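Category: Meeting Records / Handling Guidelines

Minutes of the working meeting on the Skino guideline for hand-held gripper work
Held 2024-12-30 at the Thaler office and by telephone

Present: Marlies Camenzind (chair), Pirmin Fankhauser, Yichen Kang, Ferdinand Rüegg
By telephone: Kwadwo Arthur (until item 5)
Minutes: Ferdinand Rüegg

1. Opening and previous minutes

Marlies opened the meeting and thanked everybody for coming between the holidays. The previous minutes were accepted with one correction. In the paragraph on storage it must read "operator's initials" and not "operator's name". Pirmin has already changed this in the shared copy.

The agenda was accepted. Yichen asked that the cloth tasks be treated before the naming of folders, and this was agreed.

2. Status of the guideline

The draft has now nine sections. Sections one to five were sent to Brokance for reading at the beginning of December and came back with small remarks, mostly concerning wording. Section six, on soft objects, came back with many remarks. Brokance finds that it says too little about what counts as a complete episode when the object has no fixed shape.

Kwadwo said he shares this opinion. With a cup or a box everyone sees when it has been placed. With a blanket two operators can stop at quite different moments and both believe that they have finished. He proposed that each cloth task receives a written end state, in one sentence, which the operator reads before starting.

Decision: accepted. Pirmin writes the end states for all cloth tasks in the Aslow set.

3. Cloth tasks: grasping and lifting

Yichen presented the results of her review. She has watched 243 episodes from the Aslow set and noted for each one where the cloth was taken and how fast it was moved. Her main concern is the speed. When the operator lifts a corner with a quick swing, the pattern of the fabric smears in the wrist view and the labeller cannot say which layer is in the fingers. 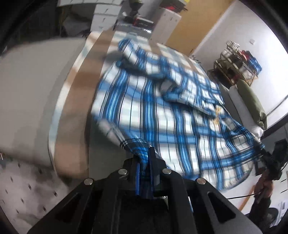 Pirmin asked if a limit of speed should be written into the guideline as a number. Yichen is against it. The operator has no display in the hand and cannot follow a number while working. She prefers the wording "lift at a pace at which you could still change your mind", and to show new operators a good episode and a poor one side by side.

Ferdinand remarked that this sentence is nice for a training day but difficult to audit. After some discussion it was agreed to have both: the sentence for the operators in section six, and a blur threshold for the reviewers in the annex. The value of the threshold stays open until Kwadwo has tested it on existing material.

On grasping, the following wording was agreed for section six:

6.2 Take the cloth at a corner or at an edge when one can be reached. Taking it in the middle is permitted when the task sheet says so.

6.3 Close the fingers fully on the cloth and hold before lifting. Do not close and lift in one movement.

6.4 If the cloth slips out, let it lie as it has fallen and take it again. Do not arrange it with the free hand. The episode remains valid and receives the mark "regrasp".

Clause 6.4 was discussed for a long time. Pirmin would have preferred to discard such episodes. Marlies and Kwadwo both said that a second attempt is valuable material provided that it is marked honestly. Pirmin accepted this, but wishes it noted that the mark is forgotten very often at the moment – the reviewers must add it later by hand, and it costs them a good part of the morning.

4. The working area

The present draft demands "a tidy and neutral working area". Kwadwo said that he has never understood this clause. The recordings are made in ordinary rooms where people have desks, shoes and bags, and if we ask for a neutral area the operators begin to carry furniture into the corridor. Brokance has also put a question mark beside this sentence.

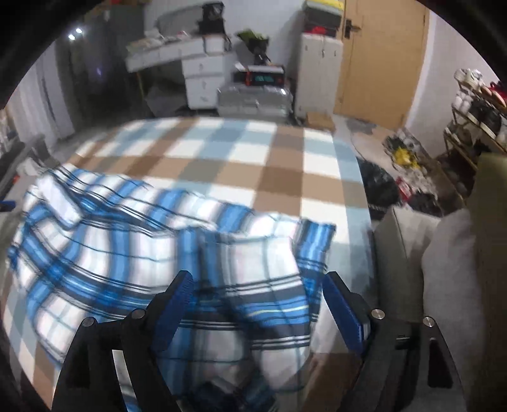
Marlies explained that the clause was written for the old bench tasks, where small parts were lying beside each other and were mixed up. For room tasks she agrees to drop the word "neutral". What must remain is the part concerning safety and the part concerning privacy.

Agreed text for section seven:

7.1 The reach of the operator's arms and the floor where the operator stands are kept free of objects which do not belong to the task. Cables on the floor are led away from the feet.

7.2 The remainder of the room may stay as it is lived in.

7.3 Letters, screens, photographs of persons and medicine packages are turned round or removed before the first episode. The operator confirms this on the sheet.

7.4 The room is not rearranged between episodes of the same session, unless the task sheet demands it.

Ferdinand asked whether curtains and lamps fall under 7.4. Yes, they do. He will add them in brackets.

5. Work with both hands

Yichen reported that the guideline speaks everywhere of "the gripper" in the singular, although the large blankets are handled with one in each hand. It is not clear, for example, which hand begins, or if one gripper may rest on the fabric while the other is searching for the edge.

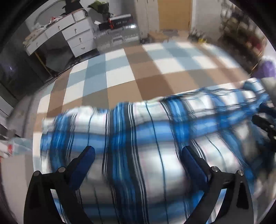

Fig. 3: Gripper open over the fabric, with a second gripper at the right.

Resting is allowed in the opinion of all present, as long as the resting gripper does not drag the fabric. Kwadwo proposed also that the two grippers never hand the cloth over above the operator's knees when he or she is kneeling. Marlies found this too detailed for the guideline. It goes to the training notes.

The question of which hand begins was not decided. Yichen suspects that left-handed operators would be put at a disadvantage by any fixed rule. She will speak with two of them and report.

Kwadwo left the call after this item.

6. Checking of the equipment

Short item. The check before a session is extended: finger pads are looked at for tears and loose edges, and the screws on the plates are tested by hand. A pad with a tear is replaced on both fingers, also when the other is still good. Pads of different colours may be used as long as left and right are the same.

Pirmin asked who orders the pads now. Ferdinand does, until further notice.

7. Folder names

Postponed. Ferdinand sends a proposal by e-mail.

8. Tasks

Pirmin Fankhauser: end states for the Aslow cloth tasks, one sentence each
Kwadwo Arthur: test of the blur threshold
Yichen Kang: choice of the two episodes for training; talk with left-handed operators
Ferdinand Rüegg: clauses 7.1 to 7.4 into the draft, folder names, order of pads
Marlies Camenzind: reply to Brokance on sections six and seven

The date of the next meeting will be fixed by e-mail when the reply from Brokance has arrived. Remarks on these minutes please to Ferdinand.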